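# Visitor Access at the Trodard Rock Shelters

Group 4 final report, April
Report text: Tươi Đinh

## 1. Background

The Trodard shelters are a row of shallow caves cut into a limestone bluff above the village of Maneo. Travelers wrote about them as early as 1881, when a surveyor's party stopped there for water and copied some of the carvings into a notebook. For most of the time since then the shelters were used for storing hay. They were opened to the public after the road to Maneo was paved.

Our course asked each group to pick a heritage site and report on how visitors reach it, what they see, and what they go home knowing. We chose Trodard because two of us had been there on family trips and remembered very little about it apart from the stairs.

## 2. Questions

We worked with two questions:

- How do people get from the village to the shelters, and where do they give up?
- Do the signs at the site tell visitors what they are looking at?

We left out ticket prices and parking, which another group covered.

## 3. Getting to the site

Most visitors arrive by the bus that stops in front of the Hotier guesthouse. From there a gravel path runs 1620 meters to the foot of the bluff. The path is marked with yellow paint on stones, but the paint has worn off at the second fork, and people often take the farm track by mistake. We took it too, on our first visit.

At the foot of the bluff there is a stairway of 159 steps. It has a handrail on one side only. There are two landings, and neither has a bench. Several older visitors told us they had waited at the first landing while the rest of their family went up. One man had come from the coast and had seen the carvings only on a postcard.

There is an older mule path on the north side with a much gentler slope. It is closed by a chain near the top. The site office said it was closed after a rockfall and that no date has been set for reopening it.

## 4. What visitors see

The first three shelters are plain. The fourth has the carved panel that most people come for, with a line of seated figures and a border of leaves. The light is best before 10 a.m. and by early afternoon the panel is in full shade, so the carving looks flat. The first bus reaches Maneo at 10:40, which means that bus passengers never see the panel in good light.

Signs are placed at shelters one, four, and six. The text is long and set in small type. We asked visitors coming down what the carved figures were doing, and most said they didn't know. The sign at shelter four explains it in the last paragraph.

The guestbook had 2119 entries for the past year. We read through the comments and sorted them by topic. Stairs came first, then toilets, then praise for the view. 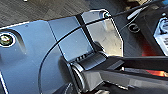 *Figure 1. Black cable crossing a blue-gray metal panel and a clear plastic plate.*

## 5. Suggestions

1. Repaint the markers at the second fork and add a post with an arrow.
2. Put a bench on each landing.
3. Move the explanation of the seated figures to the top of the sign at shelter four.
4. Ask the bus company for one earlier departure in the summer months.
5. Have the mule path inspected. If the upper section is safe, it would help visitors who can't manage the stairs.

The first three could be done before next season. The bus change depends on the regional timetable, and we did not get an answer from the company before our deadline.

## 6. Limits of this report

We made two visits, both in spring. We didn't see the site in summer, when the tour groups come. Our conversations were in English and Vietnamese, and we may have missed what local visitors think. The distance from the guesthouse was taken from the trail board and we did not measure it ourselves.

## 7. Sources

- Trail board and signs at the site
- Guestbook, site office
- *Walks from Maneo*, booklet by A. Thái, sold at the guesthouse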